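The Drinks Bag

Gallery: Mansour House summer socials
Words by Randa Srour

We run a small social on the ground floor of Mansour House on the last evening of each month, and for most of this year the cold drinks have travelled in one canvas bag. People ask what we bring and how we carry it, so this page is mainly about that. The food has its own page, and so does the quiz.

The bag is plain cream canvas with two handles. Hanan Abou Jaoude bought it at the Skunduvari market for something else and it has been the drinks bag since. It goes through the wash every few weeks and the colour has held up well enough. We did try a plastic crate once, but it was awkward on the stairs and someone had to carry it with both arms. A bag goes over the shoulder and leaves a hand for the door.

There are normally around 40 of us over the evening, coming and going, so one bag does not cover everybody. It gets topped up from the cupboard in the back kitchen. The bag is for the first hour, when people are arriving and want something in their hand. Soft drinks only. Anyone who wants something else brings it.

1. Water and cola

Sparkling water goes quicker than it used to. Two years ago we could bring one bottle and take it home again. Now there is Perrier in the bag most months, in with the Coca-Cola, and the bottles with the dark green caps are usually asked for by name. Glass is heavier but several people prefer it. The cola is the 330 mL can, the ordinary kind. Shafiq Miah drinks the sugar-free one and brings his own. 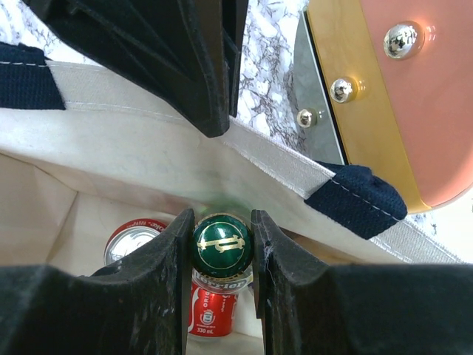
2. Fanta

Purple Fanta was a request from the younger end of the group. We had only ever bought orange before that, and the orange still gets finished, but the purple goes first. We buy it from the shop on Bistden Road when they have it. They don't always have it, and the larger shop by the station never seems to.

Cans are easier than bottles for children because there is less to knock over, though they do get left half full on window sills. If you are stacking chairs at the end, please have a look along the sills.
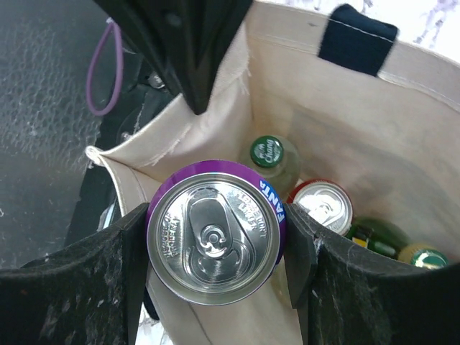
Purple Fanta, unopened. The lid has "PLEASE DON'T LITTER" stamped into it.

3. Coca-Cola

The one drink we have never had left over. Sulastri Rahman keeps the list and puts this at the top every month without asking anybody. We have talked about getting the large bottles and pouring into cups, which would be cheaper, but then there are cups to wash and the last third goes flat. Cans have stayed.

All empties go in the blue sack by the back door — not the kitchen bin, which is for food waste. Dario Lo Presti takes the sack to the recycling point on his way home. Please tip out what is left first, as the sack has leaked in his car twice.
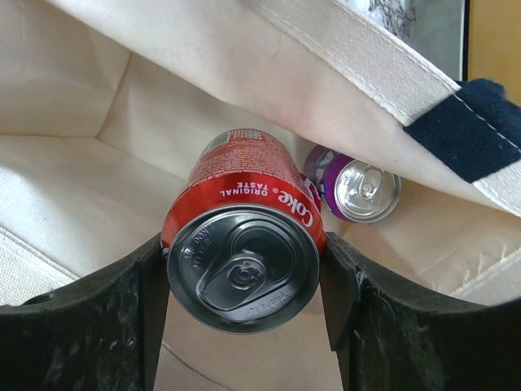

Coca-Cola, Original Taste, with a purple can lying beside it in the bag.

4. Chang soda water

Chang was new to most of us. Sulastri brought some in March for people who find the other sparkling water too strong, and it has been on the list ever since. It comes in clear glass with a green cap, and the cap has the name and two small elephants on it. One of the children has started collecting the caps, so if you open a bottle, leave the cap in the saucer on the side.

It mixes well with cordial. Hanan makes a lime one that she brings in a jar, and a spoonful in a glass of soda is plenty.

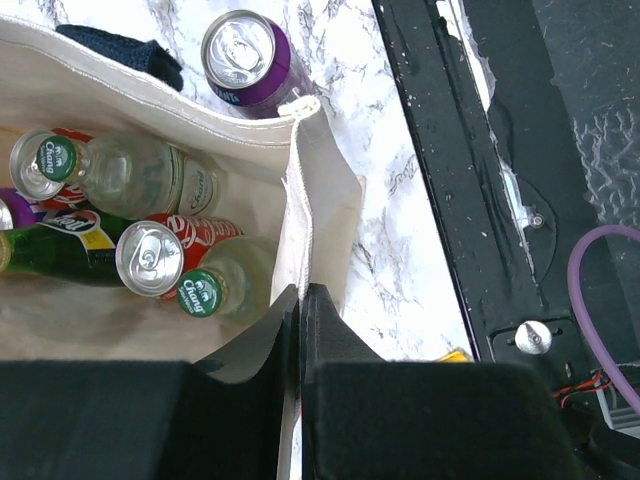 Glass wants a bit more care than cans when the bag is being carried. The usual method is a tea towel folded between the bottles, and whoever has the bag walks rather than taking the bus. Unpack it on a hard, flat surface and take the loose cans out first, or they roll.

If you would like to bring something for the next one, tell Sulastri by the middle of the month so that we don't end up with three lots of the same thing. Ginger beer has been suggested, and so has iced tea. There is a tin by the kitchen door for contributions and any amount is fine.

The back kitchen cupboard is locked between socials. Shafiq has the key.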